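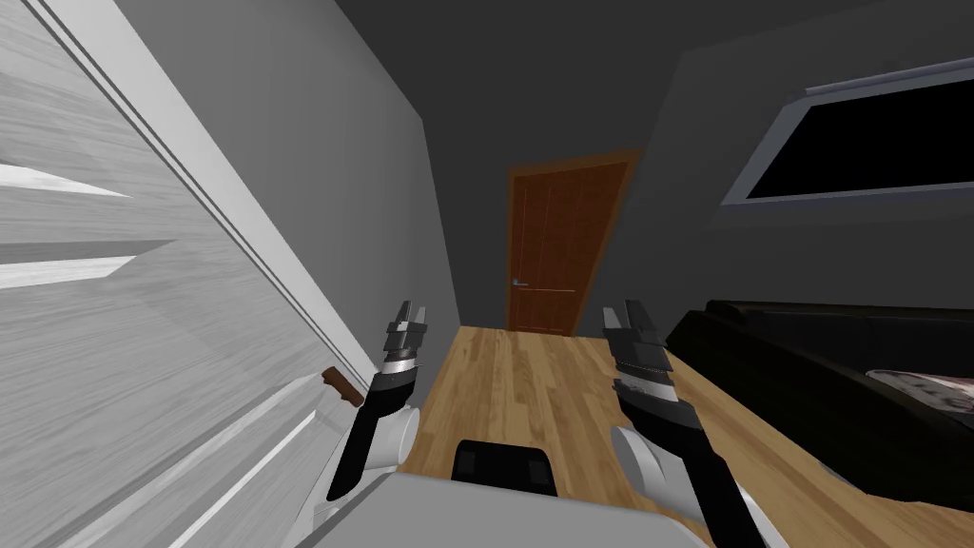 Masotdale, February 2021

Plultex has received site plan approval for Lindqvist, a rental building of 68 apartments on Mesano Street. Ground work is scheduled to begin in March.
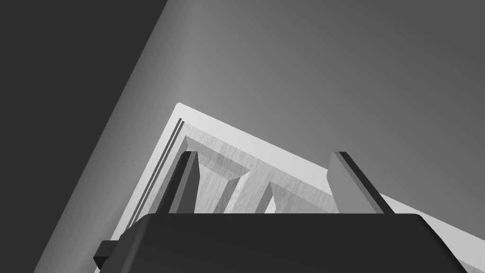 Will the building include retail space?
Plans call for roughly 3,000 square feet at street level, to be leased separately from the apartments.

Project director Kerstin Isaksson said floor plans will be released after the building permit is issued. Parking will be located on one level below grade, with entry from the rear lane.
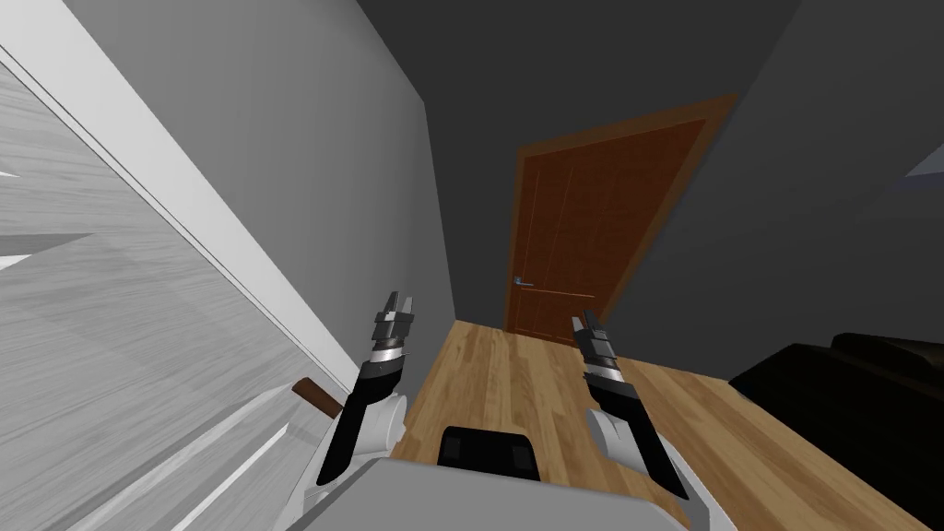 Leasing inquiries

Prospective tenants may register with the Plultex leasing office.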